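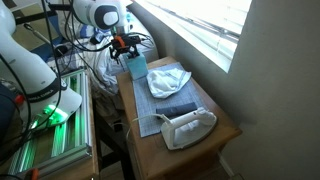 April
By Fiona Strachan

Search this site Enter keyword or parcel Go

Cevisden Brush and Drainage Clearing: Progress Report to the Stodevley Land Fund

This covers the second stretch of work on the Cevisden tract. You asked for acres, money and an opinion on whether the grant is doing what the application said it would do. I can give you the first two without much trouble. The third is going to take longer than anybody wrote down.

Work done

The crew cleared 28 acres of autumn olive, buckthorn and multiflora rose, nearly all of it between the east ditch and the old fence line. The application promised more than that by now. The shortfall is in the wet corner below the Skanosow road, where the mower went in up to its tracks on the first morning and had to be winched out. I told them to stay off it until the ground firms up. Chraibi, our mowing contractor, wanted to try again with mats. I said no, and I would say no again. Ruts in that soil last for years and we would be paying to fix them.

We opened 2,662 feet of ditch by hand and with the small excavator. Water is moving in the upper part. In the lower part it stands after rain, same as it did before, and I am not convinced the brush was ever the problem there. Stela Barbu walked it with me and thinks the culvert under the farm lane is set too high. If she is right, we can cut every stem on the place and that end will still hold water. The culvert is not in the budget.

Regrowth

The original plan says a single cutting followed by stump treatment will control "the large majority" of the buckthorn. I never found out where that came from. On the test strip we cut last fall, treated the same day and flagged, there are new shoots on plenty of the stumps. Stela marked out 10 plots there so we can stop arguing from memory. In 8 of them the buckthorn has come back from the roots. Two are clean, and those are the two driest.

I don't want to make too much of one strip. The treatment went on late in the season and the bottle directions allow for that, but only just. Still, the contractor's summary calls the strip a success, and I have asked them to take that word out. They have sent a revised version that says "promising." I would not have picked that one either.

Chipping and hauling

Chips were supposed to be sold to offset the hauling. Two buyers looked at the pile and neither took any. There is too much thorn in it and too much dirt. For now it is spread on the access track, where it does some good, and the income line in the budget should be read as zero. I would rather you see that now than at the end.

The burn permit came through, then the wind didn't cooperate. The three brush piles near the fence are still there. A neighbor has complained about rabbits in them, and she has a point.

Money

Spending on labor is on plan. Fuel is over, mostly from moving the mower back and forth between Cevisden and the contractor's yard in Skanosow every time the weather turned. I have asked them to leave it on site, and they are worried about theft. We are looking at the cost of a locked container. Equipment rental is under, only because we didn't rent the long-reach machine for the wet corner. That money will be needed later, so please don't treat it as savings.

What I think should change

The schedule assumes we finish clearing and then plant. I would hold back at least half of the planting order until we have been through one full growing season on the cleared ground. Putting bare-root oak and hazel into a buckthorn thicket that is already on its way back is a poor use of nursery stock. The nursery will let us defer if we tell them before they lift the plants.

I would also like part of the unspent rental money moved to a second stump treatment, on the dry side only, with the plots kept as they are so we can compare. And somebody needs to put a level on that culvert. Stela has offered to do it for mileage.

Next report

The next report will have plot counts after leaf-out, a price for the culvert and whatever the contractor decides about the mower. Photos of the flagged strip and copies of the fuel receipts are in the shared folder. The map in there still shows the wet corner as cleared. It is wrong, and I have asked for a new one.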